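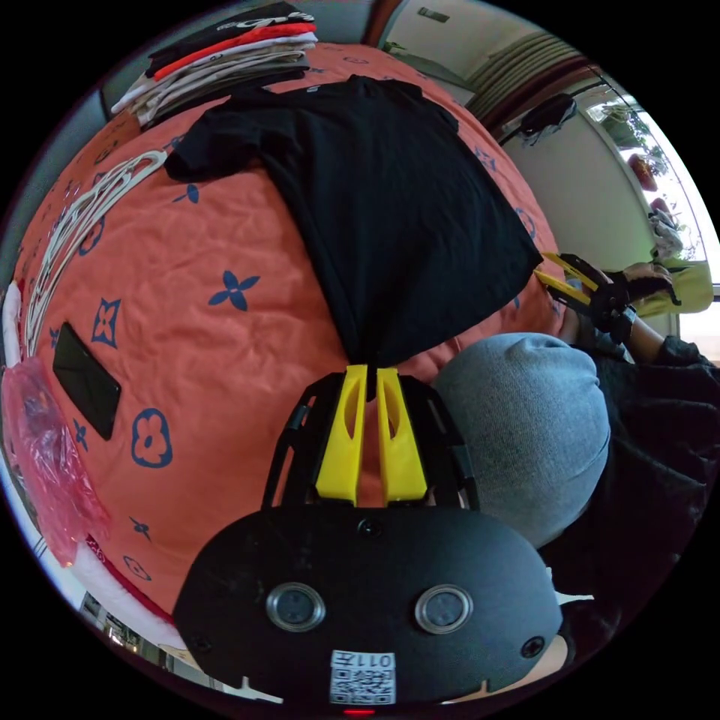
3/26/22

Shirts again. Carried on from where I left the folding notes last time, so the numbering of methods is the same: A is the store fold (face down, sleeves in, thirds), B is the half fold (lengthwise in half, sleeves together, then up from the hem), C is the roll. D was the thing with the cardboard and I have stopped doing D.

Purpose, for Golshifteh when she reads this: decide which fold goes into the Surstead instructions for T-shirts, and which shirts go on hangers instead. We need one method that works on a bed, on a table and on an ironing board, and that a person can do without having been shown twice.

Working surface

Bed, made up with a fitted sheet pulled tight. I still prefer a bed to the table for large shirts. The table at Skandcombe is 70 cm deep and anything in a men's XL hangs over the front edge, and once the hem hangs over, the weight of it drags the whole shirt while you are lining up the sleeves. On a bed there is room on all sides. The drawback is that the mattress gives. If you lean a hand on it the cloth runs downhill toward the hand, and the crease you just made opens up. Lean with the hip against the side of the bed and keep the weight off your hands.

A patterned sheet is fine under plain shirts. I had expected it to be distracting. A dark shirt on an orange sheet has a clear outline and you can see right away whether the hem is straight. Dark shirt on a dark blanket (last time) was bad, I kept finding a sleeve folded under that I had missed.

Preparation

Hangers first. Hook them together in a string before starting and lay them along one side of the bed. If they are in a heap they catch each other and you lose more time on that than on the shirts. White plastic ones, same shape throughout. The wire ones went back in the closet because they leave points at the shoulders.

Plastic bags from new or dry-cleaned shirts should go straight into the trash and off the bed. They slide, and then shirts set down on them slide.

Put phone somewhere else too. Wrote that last time as well.

Flattening

Most of the result is decided here and the first draft of the instructions gave it one line. What I did, in order:

Lay the shirt down front side to the sheet. Take the hem at the two side seams and pull gently toward you until the side seams are straight. Then the shoulders, pulling outward. Then back to the hem, because pulling the shoulders always lifts it. Smooth from the collar down with the flat of the forearm. The palm leaves ridges.

With a second person it is quicker: one holds the hem, the other takes a side edge, and both pull until the cloth is just flat. Not more than that. Alfredo pulls too hard. Jersey that is stretched and let go creeps back over the next few seconds, and if you fold while it is creeping the edges do not meet. Wait, then fold. I counted to 2 and that was enough for everything except the heavy cotton one, which needed longer.

Agree beforehand who lets go first. The person at the hem should be last.

Pinching the hem: take both layers together. If you only have the top layer the shirt opens like a bag when you lift, and the back stays behind on the bed. With thin shirts it is hard to feel whether you have one layer or two. Rub the cloth between the fingers once, and if it slides over itself you have both.

Fold A

Sleeves in across the back, then each side in to the middle of the collar, then thirds from the hem up. It gives a rectangle with the print showing on top, and that was the reason for choosing it in the first place. Good on the printed shirts, where you want to see which one it is without pulling the stack apart. Took me 12 shirts before the widths came out the same without measuring. The common error is bringing the second side in farther than the first, and then the collar sits off center.

On the long shirts thirds is too tall for the drawer. Quarters fits but makes a thick front edge and the stack leans backward. Did not solve this. Possibly a half and then thirds, to be tried.

Fold B

Faster, and easier to explain over the phone. The print ends up hidden or cut in half. It also puts a hard crease down the middle of the chest, which shows on the black ones when you put them on. I would use it for undershirts, sleep shirts and anything that goes under a sweater.

One thing in favor: it works when the surface is too narrow for A. You can do B on an ironing board.

Fold C

Rolling is for suitcases. In a drawer the rolls come loose when you take one out. Leave it for the packing sheet, where Wainwright already has a section on it, and only refer to that from ours.

Stacks

Heavy shirts at the bottom, thin ones on top. I had sorted by color to start with, and it looks tidy, but the thin beige ones ended up underneath the heavy black ones and the stack bulged at one side. Sorting by color is a choice people make for themselves and we do not need to say anything about it.

Turn every second shirt around so the folded edges alternate. The collar side is thicker than the hem side. Without turning, a stack tips by the time it is as high as a hand is wide.

Do not build the stack where you will lean on the mattress. Head end or foot end, out of reach of the elbows. Better yet on a chair.

Hang or fold

Went through it by fabric:

Heavy cotton, fold. On a hanger it grows at the shoulders over a few weeks.
Thin cotton, either. Hanging saves ironing.
Linen mix, hang.
Anything with a large rubbery print, fold with the print outward and never against itself. In summer the print sticks. We had one complaint last June that was this and had nothing to do with the washing.
Stretch fabric, fold.

For the hung ones, put the hanger in from the hem and up through the body. Going in through the neck is how collars get wavy. This is already in the draft but far down, and it should be moved to the top of the hanger part.

Lint

Black shirts pick up everything. Brush before flattening, downward only, and do both sides. Brushing after folding only cleans the panel you can see. The sticky roller works but I would not put it in as a requirement, the brush with the short nap did just as well.

Wording

Read the draft aloud to Alfredo and had him fold from it without looking at me. He stopped at three places.

"Fold the sleeve back on itself" -- he folded the cuff up. Change to: lay the sleeve across the back of the shirt, pointing to the opposite side. Check this against long sleeves, where it will need a second step.

"Align the seams" -- he asked which ones. Say side seams.

"Repeat" -- he repeated the flattening as well as the fold. Say: do the same on the other side.

He also thought the drawing with the arrows was upside down. It is drawn for someone standing at the collar, and most people stand at the hem. I agree with him. All four drawings need to be turned, and the left and right in the text then have to be swapped too. Golshifteh has the originals.

The leaflet run at Sirkholm is 3000 and they want the file before they set up for it, so the drawings come first and the text can follow. If the turned drawings do not fit the column, make them smaller and leave out the one of the finished stack. It is the least use of the four.

Decided

A as the main method. B in a box beside it for narrow surfaces and plain shirts. C by reference only. Flattening gets its own heading and the two-person version goes under it.

Still open

Long shirts in a shallow drawer, see under A.
Children's sizes. Thirds makes them too small to stack, so probably halves. Need some to try with.
Whether buttoned polo shirts belong here or with the dress shirts. I say here, Golshifteh said dress shirts. With the buttons done up they behave like a T-shirt up to the collar, and then the collar needs to be stood up before the last fold.
Table test at the new height -- wait until the legs are in.

Next time bring the measuring tape and the gray towels.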